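The Long Life of the Kitchen Sponge
A small, cheap, overworked thing that most of us never think about until it smells
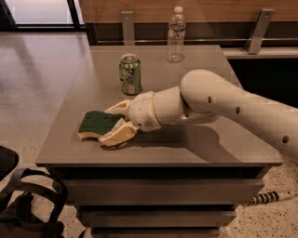
How often should you replace a kitchen sponge?

Every week or two is a sensible habit in a home where people cook most nights, and sooner if it smells sour, feels slimy or has begun to shed crumbs of foam into the dishwater. A sponge that only sees a coffee cup and a cereal bowl can go on a bit longer, provided it gets to dry out between jobs.

I grew up in a house where the answer would have been "when it falls apart," and even then my mother would cut the good corner off and put it under the sink for the bathroom taps. We had a blue saucer by the faucet where the sponge lived, and the saucer always had a little gray puddle in it, and all of us were perfectly healthy as far as I know. But I have been married for a long time to a man who sniffs the sponge before he uses it, and over the years his nose has won.

So when I sat down to write about dishwashing for this issue, I meant to give the sponge a paragraph. It took over. Everyone I mentioned it to had an opinion, and most of them had a grievance — usually with whoever they share a sink with.

Two sides, two jobs

The ordinary two-layer sponge, with a dark green scrubbing pad on top and pale yellow foam underneath, is such a familiar object that it is easy to forget it is two tools glued together. The foam is for carrying soapy water and wiping. The pad is for scraping. A surprising number of people use one side for everything, and you can generally tell which side by looking at their pans.

Sarita Joshi ran the dish room at the Arnham, a small hotel with a very busy breakfast, and she now teaches a Saturday housekeeping class in the same building. Her rule is that the green side comes out last. "Soak it, wipe it, look at it," she told me. "If there is still something there, then you turn the sponge over." She has seen nonstick skillets ruined in a month and good glass baking dishes gone cloudy, all by people who were only trying to be thorough.

The green pad is abrasive, and it will scratch nonstick coatings, soft plastic, polished metal and some painted enamel. Keep it for bare stainless steel, oven racks and the crusty rim of a casserole, and go easy even there if you care about the shine. For anything you would be sad to see scratched, there are pads sold as non-scratch, but I would still try them first on the bottom of the pan.

Where the trouble starts

Foam is full of tiny pockets, and those pockets hold water and whatever bits of supper came off the plate. Leave that in a warm kitchen and you get the smell. Vivek Nautiyal, a retired biology teacher who lives two doors down from me and keeps the tidiest sink on our street, used to have his students swab sponges from home every September. The dishes they grew, he says, were the one thing parents remembered at conference time.

His own routine takes less than a minute. He rinses the sponge under hot water until it runs clear, squeezes it hard, squeezes it again, and stands it on its long edge in a wire holder so the air gets to both faces. He won't leave it lying flat on the counter overnight, and he won't leave it in the bowl of the sink at all. I tried his way for a month and the difference was plain by the first weekend. It was the second squeeze I had been skipping all my life.

Raw meat is the place where both he and Sarita turn stern. Neither of them will use a sponge to mop up chicken juice. A paper towel goes into the trash and a dishcloth goes into a hot wash, but a sponge goes right back to work on somebody's fork.

Can it be saved?

Up to a point. A run through the dishwasher with a heated dry cycle freshens a sponge nicely, and plenty of people swear by the microwave. If you go that route, the sponge must be thoroughly wet and must have no metal in it, one minute is usually plenty, and it should sit and cool before you touch it. A dry sponge in a microwave can catch fire. Treat either method as a way to get a few more decent days out of it. Once the smell comes back the same afternoon, let it go.

Letting it go doesn't have to mean the trash right away. My mother was right about that much. I snip one corner off a retired sponge so that it can't sneak back into the kitchen, and it moves on to the garden chairs, the trash can lid and finally my husband's bicycle chain, after which it is truly finished.

Buying them without a fuss

I buy mine in plain multipacks and keep them in the drawer with the dish towels, where I can reach one with wet hands. Having the spares in plain sight made me much quicker to change them. When they were in the garage I would put it off for days.

Cellulose sponges, which come a little stiff and swell up in water, are pleasant to use and hold a great deal. Plastic foam ones tend to be springier. Some of my friends have given up on both and gone over to a brush, which dries faster and reaches the bottom of a tall glass, though I have never found one that could wipe down a table after pancakes. I keep a brush for the pots and a sponge for nearly everything else, and a cloth over the oven handle for the counters.

Sarita keeps four on the go at home, each with a different number of corners cut. I asked her what the one with no corners left was for, and she said the barbecue, and that I should bring something for it on Sunday.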